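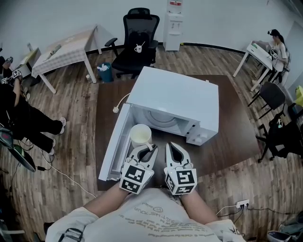 # Bench tips for the Tullilcombe kitchen-task room

Notes for operators moving over from the packing line at Drellbridge. They cover hand-gripper work with kitchen items: mugs, bottles, appliance doors. The safety sheet is separate and takes precedence over anything written here.

## Setting the table

- Leave enough clearance on the hinge side for the microwave door to open fully. A door that stops against a cable or a second object gives a short swing, and the run is rejected.
- Unplug the oven for placement tasks. The turntable does not need to move, and a dead oven cannot be started empty by a stray knob turn.
- Coil spare cord behind the appliance or lay it to one side, clear of the path between mug and cavity.
- Power strips stay on the floor, away from the chair. Water stays off the task table unless the task sheet calls for it.
- Wipe the tabletop between operators. Dry cloth first, then damp, then dry again.

## Handling mugs

Start with the handle toward you. Close the fingers slowly until both make contact, then lift. Squeezing hard on glazed ceramic makes the mug rotate instead of holding it.

If the mug tips at the cavity threshold, set it down, open the fingers fully and regrip. Do not chase it with one finger. Chipped mugs go in the breakage box, including those with only a rim chip. Glaze fragments scratch the finger pads, and scratched pads slip.

New mugs come from Karras in cartons of 80. Wash before first use to remove the packing dust.

## Marker blocks

- Clean with a dry microfiber cloth. Alcohol lifts the print on the older sets.
- Check for lifted corners at the start of the shift. A curled marker reads intermittently and is harder to find later than a missing one.
- Keep sleeves pushed back from the blocks.
- Rest grippers on a flat surface with the markers clear of the edge.

## What changes from line work

On the line, output was counted in cartons. In this room it is counted in accepted runs, and the daily target is 395 per table. Rejected runs are logged by cause. The log is used to correct table setup and is not part of individual review.

The Dakamico arms took over tray loading at Drellbridge in July. Staff who loaded trays were offered places here at the same grade. The work is lighter on the back and heavier on the wrists and forearms. Change hands or tasks every half hour and take the full break. Reports of numb fingers go to the shift lead the same day.

Speed habits from the line do not carry over well. A smooth, unhurried reach is accepted more often than a fast one. Most new operators need around 5 shifts to slow down.

Operators may stop any run without giving a cause. Enter it as "stopped" and reset the table.

## End of shift

1. Close the oven door.
2. Wash the mugs and invert them on the rack.
3. Put the grippers on charge and check that each indicator is lit.
4. Empty the bin.
5. Write up open faults on the board, with table number.

Corrections to this page go to Evangelia Moschos, ext. 365.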